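# Bottled tea going cloudy on a sit-stand desk next to the fridge?

**Marlina Yeoh**

I keep cold tea at my desk through the afternoon. The desk is a white sit-stand one, a Baudry, and it stands right beside the small fridge in our back office in Plostport. Lately the tea has been turning cloudy in the bottle, more so with the dark kind than the light one. It tastes fine to me. A coworker says it's gone off and I should pour it out. I buy it in bulk (order 171 from Oltell, if anyone else got that batch) and all of it is well within its date.

Also, what takes faint smudges off a matte white top? I tried window cleaner and it only moved them around.

**Aurélien Caron**

Throw it out. Not worth it.

**Apolline Hoarau**

I wouldn't throw it out for that alone. Strong tea often goes hazy when it's chilled. The tannins and the caffeine bind together as it cools, and darker tea has more of both. Let a bottle come back to room temperature and see if it clears. If it does, that was the haze. If it stays cloudy, has strings or a skin in it, smells sour, or hisses when you open it and it isn't a fizzy drink, pour it down the sink.

Once a bottle is open, it goes back in the fridge between drinks. Two hours out is my limit, less in a hot room. Don't drink from the bottle if you mean to keep the rest – use a glass.

For the desk, use warm water with a drop of dish soap on a microfiber cloth, then a second cloth with plain water, then dry it. Window cleaner leaves a film on mine. Skip the melamine sponges. They rub shiny spots into a matte top and those don't come out.

My own setup is close to yours:

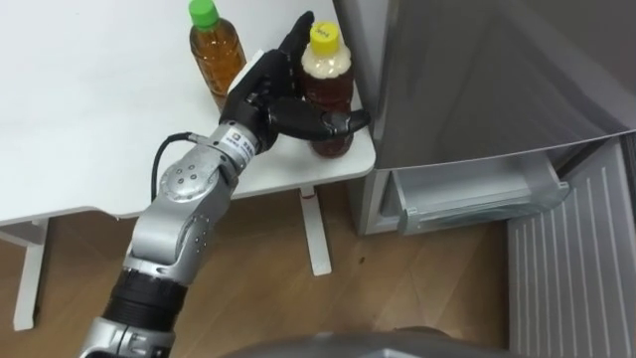
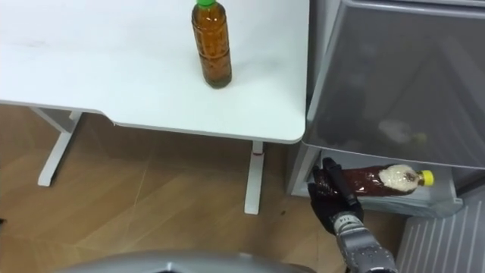 Where you stand a bottle matters more on a desk that goes up and down. Mine shakes a little when it starts moving, and I lost a full bottle to the floor that way in January. The yellow-capped one, near the front right corner, is in a bad spot for that. The green cap is farther back and that's where I'd put both before touching the switch. I've got a wood floor under there too, so a spill needs wiping up right away, seams included.

**Clémence Deschamps**

Agree with Apolline on the haze. I'd add that the back wall of a small fridge can be much colder than the door, so try moving the bottles forward or turning it down a notch. Mine stopped clouding after that, mostly. No idea about the smudges, I have a dark desk.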